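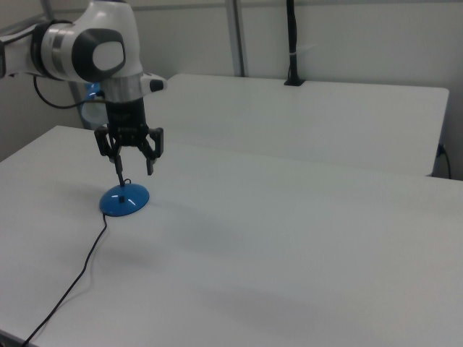
The white table, with the blue dome and its black cord

How to keep a thin cord from sliding on a smooth white table?
Posted by Flumier, February 2020

Hello all. I have two white tables in my work room, one in front and one at the back wall. The tops are smooth and matte, and I like them very much, but nothing stays where I put it. My problem is the long thin cord from the small blue thing on the front table. It goes over the top and down at the left corner. Each time my sleeve touches it, the cord pulls and the blue thing turns with it.

I tried normal clear tape. It held for 2 days and then left a sticky line, which I needed a whole evening to clean. I do not want to drill a hole – the tables are rented until August. What do you use?

Patlow
Adhesive cord clips, the small ones. A bag of 100 is cheap and you will have enough for your whole life. Put one near the corner where the cord leaves the table and one close to the object, and leave a little slack between them. Wipe the table with alcohol first and let it dry, otherwise they fall off in a week. For removing, warm the clip with a hair dryer and turn it slowly. Do not pull it straight up, I took off a piece of paint like this once.

Jellora
just use a heavier base

Rathnayake
I would be careful with clips on a rented table. On my matte top the glue left a shiny spot, and it is still there. Now I use a strip of thin rubber mat, 5 cm wide, under the object and under the first part of the cord. It has no glue and you can wash it with soap.

Also look at which side the cord leaves. If you can turn the object so that the cord goes directly to the back, your sleeve will not meet it so often. If the cord is then too short, buy an extension before you start to move furniture – I moved mine first and had to move it back.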